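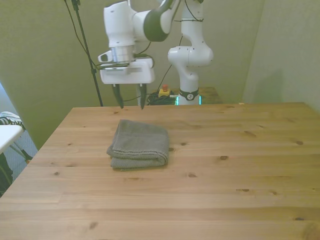
The arm over a pine table, with a folded grey towel in place.

Setting up a towel job with the Trolley kit

Trolley is the software and accessory kit that Vosov sells for use with a robot arm you already own. It comes on a memory stick with a printed booklet, and the booklet is thin on cloth handling. This page covers one job from start to finish: picking up a folded towel and putting it down in a new spot. We have been using the kit for 7 weeks and these are the settings we ended up with.

What you need

An arm with a parallel gripper, fixed down so that it cannot shift.
A table the gripper can reach across without stretching right out.
A camera on a stand, looking down at the table.
A towel. Hand towel size is easiest.
The Trolley software, installed and licensed.

Keep the emergency stop where you can reach it during all of the steps below.

Step 1. Set the table height

Open the Workspace page and choose New Surface. Bring the gripper down slowly by hand control until a sheet of paper just drags under the fingertips, then press Store. Do this at two corners and once in the middle. A plank table is rarely flat, and the software will take an average if you let it. We tell it to use the highest point, which is the tick box at the bottom of the page.

Step 2. Set the camera

Fix the stand first and tighten every knob before you calibrate. Print the marker sheet from the booklet, tape it flat and run Find Markers. Ours took almost 6 minutes the first time and much less after that. If the stand gets knocked, run it again. Trolley does not warn you that the camera has moved, and we lost most of a morning to that.

Step 3. Teach the towel

Fold the towel and lay it down well inside the edges of the table. Choose Add Item, then Soft, then Folded. The Rigid setting will seem to work, but it closes the fingers too high and catches only the top layer. 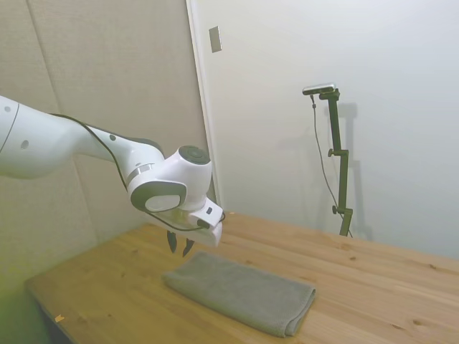
Move the gripper until it is open just beyond the far edge, and save this as the approach point. The approach point should be clear of the cloth, with enough room for the fingers to come straight down. Then set the grip depth. The default is meant for card boxes and is too shallow for terry. Increase it a little at a time until all the layers lift together.

Check the cable at this stage too. Turn the wrist to both ends of its range at low speed and watch for any place where the cable pulls tight. The kit includes a bag of clips for this, and two were enough for us.

Step 4. Choose where it goes

Drag the target box on the screen to the place you want. Leave a gap of at least one towel width from the old position. Set Release to Slow, otherwise the top fold tends to spring open.

Step 5. Run it

Start at quarter speed with the count set to one. If the towel lands square, raise the count before you raise the speed. We logged 753 runs on one table, and most of the bad ones came from the towel being folded loosely by hand.

If it goes wrong

Fingers scrape the table: repeat step 1.
Only one layer lifts: add grip depth.
Towel not found: check the lighting. A pale towel on pale wood can be missed, and lowering the Contrast slider usually sorts it out.
Error 2 on start-up: the gripper plug is not fully home.

Other kits

We also tried Lolleo, which is cheaper and has a better camera page but no Soft setting. Zuccaro handles cloth well but will only run with its own gripper. For someone who already has an arm and wants to move linen about, Trolley is the one we would buy again, though the booklet needs rewriting. Updates are free for the first year and paid for after that.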